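Re: [cell-budget] Gripper quote for the Mernby bench

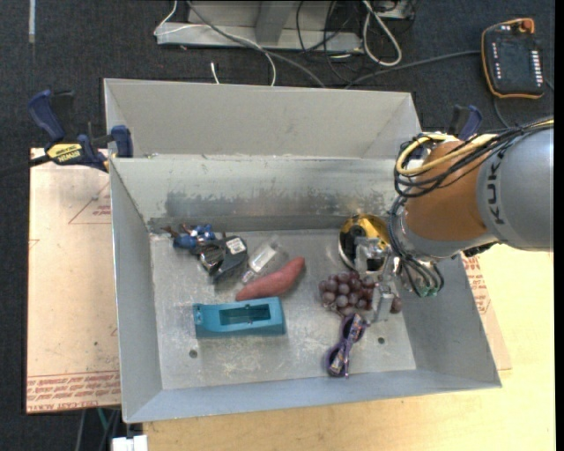

KUKA arm over the grey bin, mixed items on the floor of it

Hello all, and thank you for the kind words about the draft!

On 2019-12-07, the Traststead group wrote:
> Girkilar came back at 1817 for the gripper
> with spare fingers. Abreu is 981 without.
> Can we live with the cheaper one?

I'd lean toward Girkilar, I'm afraid. Grapes, glasses and a sweet potato in one bin is a lot to ask of two fingers, and we'd be ordering spares by spring anyway (we did last October, remember?). Please also keep the 731 line for a proper bin mount. The clamps are fine for now, but I'd love to have them back on the shelf.

Lead time is 12 weeks, so if anyone objects, do shout soon!

Warmly,
the Mernby bench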